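Rolletti Award Statuette Blanks, Series 6

Cast metal statuettes for film festivals, critics' circles and guild awards. Sold unengraved, with a separate base, so names can be added after the voting closes.

Finish
Polished gold tone or brushed silver tone. Both are lacquered. Wipe with a dry cloth only; metal polish will take the lacquer off.

Base
Black, square, with a flat front face for the category plate. The plate holds up to three lines of text. Long film titles may need the smaller lettering, which costs the same. The Rutherford base from last season still fits and can be ordered as a spare.

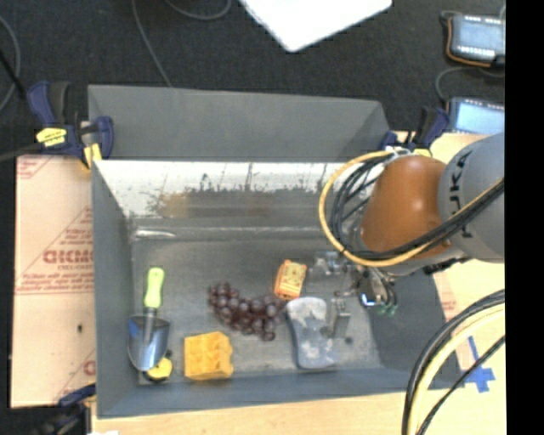 Engraving
Send one spreadsheet with category, winner and title, spelled exactly as they should appear. We engrave what we receive. For ceremonies where the results are sealed, order plates for every nominee and return the unused ones for recycling.

Packing
Each statuette ships in a foam-lined Fastia box. Bases are packed separately. Orders of 300 or more go by pallet.

Ordering
Minimum order: 6 pieces
Stock item: 1902
Lead time: three weeks plain, five weeks engraved
Orders for January ceremonies should reach us by the end of September.

Related items
Gimex presentation case
Spare category plates
Nominee certificates, pack of 600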